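Canceled sailing, credit offered at 125 percent. Take it or hold out for the refund?

posted by portside_378

We had a 14-night sailing booked with Miltovov for December, Planudlow round trip. It got canceled by email with one line about "operational adjustments." They are offering a future cruise credit worth 125 percent of what we paid, or a refund "upon request." We paid $3058 for the cabin. The credit has to be used on a sailing that leaves within a year, and when I look at their new schedule the same cabin on the same route costs a lot more than it did. So is the extra 25 percent worth anything? Also wondering if anybody has gotten the refund without a fight.

Chege

I'd take the cash. Do the math on the new fare before you get excited about a bonus. $3058 plus 25 percent comes to $3822.50, and if the cabin now costs more than that, you are paying extra to go on the trip you already bought. Read whether the credit covers port fees and taxes too. Mine didn't, and that was $378 out of pocket that the phone agent never mentioned.

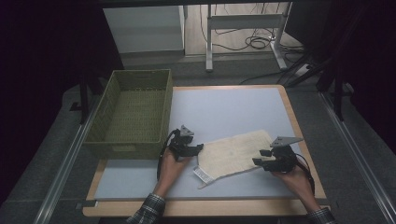 Cream cloth with its label tag, on the tabletop.

As for "upon request," ask in writing and keep the reply. I called twice and got two different stories. The email got me an answer in 14 days, and the money showed up on my card later. Don't click accept on the credit just to "hold your place." I have yet to see a line undo that without an argument.

oldsaltmaybe

Take the credit, they always come through. We've sailed with them for years and the food is great.

Flondik

Always is a big word. What do the terms say if they cancel the replacement sailing too? On mine the credit rolled into another credit and the cash option was gone. If you paid by credit card, look up the deadline for disputing a charge before you agree to wait for anything. And check your travel insurance, although I wouldn't expect much there if the line is already offering a refund.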